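Reltmont Support Portal
Ticket 742: Gripper halts before grasp, squash transfer task (simulation)
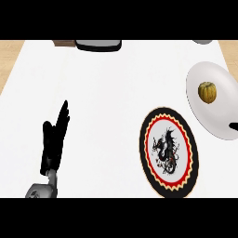 Simulated workspace with the dragon plate, the white platter and the squash.

Status: Resolved, monitoring
Severity: 3
Product: Flarkora simulation cell
Reporting site: Montes
Opened: 23/10/2025

Summary of the problem

The reporting site states that the arm stops during the approach phase of the squash transfer task. The task requires the gripper to pick up the small ribbed squash from the large white oval platter and set it down on the decorative plate with the dragon design. In the failed runs the controller raised a protective stop before contact with the squash and did not recover without a manual reset of the episode.

The site ran the task 40 times with the standard settings. A protective stop was logged in 3 of these runs. No hardware was connected at the time, and no safety incident is associated with this ticket.

Steps to reproduce

Load the squash transfer task from the Montes task folder. Confirm that collision checking is enabled. Start the run with the default approach speed and leave object placement set to random. The fault does not appear when placement is fixed.

Log entries

Entry 1, Support. Request received and assigned. The site was asked to supply the controller log, the task file and the placement seed for each failed run. All were received complete.

Entry 2, Support. The stop was reproduced with one of the supplied seeds. The controller log reports "planned path intersects keep-out volume: plate_rim." The path planner was treating the decorative plate as a solid block with a height greater than that of the plate model. When random placement put the plate close to the straight path between the gripper and the platter, the planner found no valid route and the protective stop followed. The stop itself is correct behavior and must not be disabled.

Entry 3, Site. The site asked whether lowering the approach speed would be an acceptable workaround. Support advised against it. Speed has no effect on the keep-out volume, and the change would make later runs difficult to compare with the earlier set.

Entry 4, Engineering. The collision shape for the plate was last edited in March, when the object library was moved to Jatgate. The height value was carried over in the wrong unit. The platter and the squash were checked and their values are correct. A revised plate file was issued to the site.

Entry 5, Site. Revised file installed. The site repeated the failed seeds and then the full set of 40 runs. No protective stop was logged. In 2 runs the squash was released near the edge of the plate and rolled off after placement. The site accepts that this is a separate matter.

Resolution

Replace the plate collision file with the revised version and clear the planner cache before the next run. Sites that keep a local copy of the object library must replace that copy as well. Results recorded with the earlier file should be marked as affected and excluded from success rate reports.

Open items

A separate ticket is to be raised for the release position on the plate. This ticket remains in monitoring until the site confirms that its local library has been updated.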